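Koltora Open Day Tabletop Set: Data Card

Version 3, revised February

Summary

The Koltora Open Day Tabletop Set is a small collection of robot manipulation episodes recorded during the public open day at the Jellusgate building. Visitors watched a single robot arm being guided through simple kitchen tasks, and the sessions were saved with their camera streams and joint readings. The set holds 284 episodes, of which 229 are released here. The remainder were set aside during review for the reasons given under Exclusions.

The set was prepared as a teaching resource and as a record of the demonstration. It is suitable for coursework, for testing data loaders, and for early trials of imitation learning code. It was not collected under laboratory conditions and should not be used on its own to compare methods.

Background

The open day is held each year for local schools, families, and staff from neighboring firms. In earlier years the robotics room offered a fixed program, with the arm replaying a stored motion on the hour. Visitors asked how the motion had been made, and the staff found this difficult to answer with a replay alone. For the present edition, Beathag Menzies proposed that the room show data collection as it is normally carried out, with an operator guiding the arm and a second member of staff keeping the log.

Nearly 2,000 people passed through the building. The robotics room ran from 10:00 a.m. to 4:30 p.m., with a break at midday. Groups were admitted at the door and stood behind a rope on two sides of the table. Hubert Hubmann operated the arm in the morning and Hipólito Tapia in the afternoon. Murdo MacLeish spoke to visitors and answered questions.

Workspace

Episodes were recorded over a white tabletop with a set of kitchen-play objects and a toaster oven on the right side. The objects include a large round plate, a blue bowl, a pale green mug, a ketchup bottle, two strawberries, and a cut orange. Object positions are not fixed across the set. Users who need a constant starting layout should filter on the layout field in the episode table.

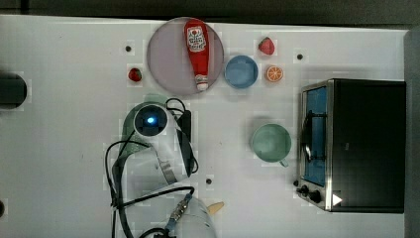

Camera streams

Each episode contains an overhead stream and a wrist stream. The overhead camera looks straight down at the table. The wrist camera travels with the gripper, and its view changes quickly during reaching motions. Both streams are stored as compressed video with a separate file of time stamps. Frames should be matched by time stamp and not by frame number.

The arm often covers part of the table in the overhead stream. No attempt was made to remove those frames. Object labels, where provided, refer to the episode as a whole and do not indicate that the object can be seen at every moment.

Tasks

Operators chose from a short list of instructions, which Murdo MacLeish read aloud to the group before each attempt. The wording in the metadata is the wording that was read. Common instructions are:

Put the strawberry in the bowl.
Move the ketchup bottle off the plate.
Place the mug on the plate.
Open the oven door.
Pick up the banana and put it on the plate.

Younger visitors were invited to suggest instructions of their own. These are marked "visitor" in the source field. Several are ambiguous, and a few ask for things the arm could not do. They have been kept as spoken, with spelling corrected.

The banana tasks use a partially peeled banana, which in the layout shown lies near the bottom of the table, well to the left of the toaster oven.
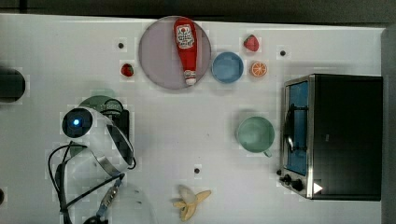
Pollock Robotics Teaching Group, Jellusgate

Recording procedure

The operator waited for a verbal signal before moving the arm. Recording began at the signal and ended when the operator released the controls. Success was judged by the person keeping the log and entered as yes, no, or partial. An attempt was marked partial if the object was lifted but set down somewhere other than the stated place.

Operators were asked to work at a steady pace. In practice the afternoon episodes are slower, as Hipólito Tapia often paused to let visitors see the gripper close. These pauses are real and have been left in. Training code that drops idle frames will shorten the afternoon episodes considerably.

Exclusions

Episodes were withheld if a visitor could be identified in either stream, if a stream was missing, or if the log entry could not be matched to a recording. Audio was not recorded. Hamish Ritchie reviewed all streams before release, and any visitor who believes they appear in the set may ask for an episode to be withdrawn.

Known issues

The morning clock on the wrist stream runs slightly behind the overhead stream. A correction is supplied in the sync file and is not applied by default.

The words "cup" and "mug" are both used in the instructions for the same object.

Oven door tasks have a low rate of success and are short in number. They should be treated as a supplement.

File layout

episodes/ contains one folder per episode
meta/episodes.csv lists the task, layout, source, operator, and result
meta/sync.csv contains the clock corrections
tools/ contains a reader and a viewer, both written for the Plasus format

The viewer opens one episode at a time and shows the two streams side by side. Instructions for installing it are in the tools folder.

Terms of use

The set may be used for teaching and for noncommercial research. Copies passed to others should include this data card. Published work should name the Koltora Open Day Tabletop Set and give the version used.

Contact

Questions about the recordings should be addressed to Beathag Menzies. Requests for withdrawal should be addressed to Hamish Ritchie, with the episode number if it is known.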